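Produce line, Welbridge site

Station 9 moved to robotic hand picking in October. The Tokunel hands lift display fruit from the sorting surface and place it in outgoing kits, a job previously done by packers on both shifts.

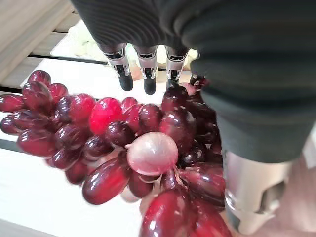 Packers at the station now work as cell operators. They load kit lists, clear stopped picks and swap worn fingertip pads. Grip settings are stored by item. Artificial grapes are held between the thumb and fingers, and the setting applies to the whole bunch, including any odd pale berry among the red ones. Operators may adjust grip force but not travel speed.

Training takes 29 hours. Sign up with Wilma Desmet, extension 3007.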